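The arbitrator's decision came on a Saturday by regular mail, which seemed like a small way for it to arrive. I read it standing at the counter of the Latham store with my coat on. It was twelve pages. I turned to the last one first.

We could keep the bakery. We could not keep the name.

The name was Bedora. It was my father's word. He made it up in the truck one morning, driving to the Jerport market with a load of rye, because he wanted something that sounded like a place people had come from. He painted it on the side of the truck himself. When he started the fellowship, a few years later, he gave it the same name, and after that you couldn't tell where one stopped and the other began. Members kneaded the dough. The bread paid for the meeting hall. People bought the bread and some of them came to the hall.

He never wrote any of it down. That was the trouble. When he died there was a bakery with one set of papers and a fellowship with another, and both of them said Bedora at the top, and neither said who owned the word.

My brother took the fellowship. I took the ovens. For two years we got along. Then I sold a line of crackers to a grocery chain and he sent me a letter from Jayasinghe, the law firm on the square, asking for a share of it.

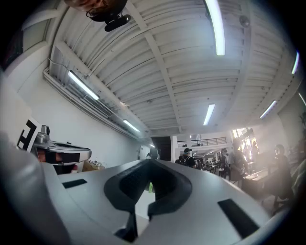

I had my own lawyer by then. She asked me what my father would have wanted, and I said he would have wanted us both to shut up and get the bread out. She said she couldn't use that.

The hearing took place in October in a rented room over a bank. My brother brought 40 members with him. They filled the chairs and lined the wall. Most of them I'd known since I was a child. One woman had taught me to braid a loaf. She nodded at me when she came in and then looked at her hands until lunch.

My brother testified that our father had controlled everything, down to the color of the bags. I testified to the same thing. Our lawyers seemed to think this helped each of them.

The decision said the name belonged to the fellowship, as the thing my father cared about most. I owed $3,245 for the crackers. I had ninety days to take the word off the boxes, the door, and the truck. The recipes were mine, and so was the starter.

I called the sign man. I called the box printer, who told me I had 462 boxes left and asked if I wanted them pulped. I told him to send them over.

Then I drove to the hall. My brother's car was the only one in the lot. He was inside stacking chairs, and I took the other end of the row and stacked them too. We did that for a while.

"What are you going to call it?" he said.

"I don't know. Latham Bread, maybe."

"That's pretty plain."

"It's where the ovens are."

He put the last chair up and wiped his hands on his pants. He asked if the hall could still get its rye on Sundays. I said it could, at the regular price. He said members used to get it at half.

"They used to knead it," I said.

He thought about that. Then he went to find the light switch, and I waited for him by the door.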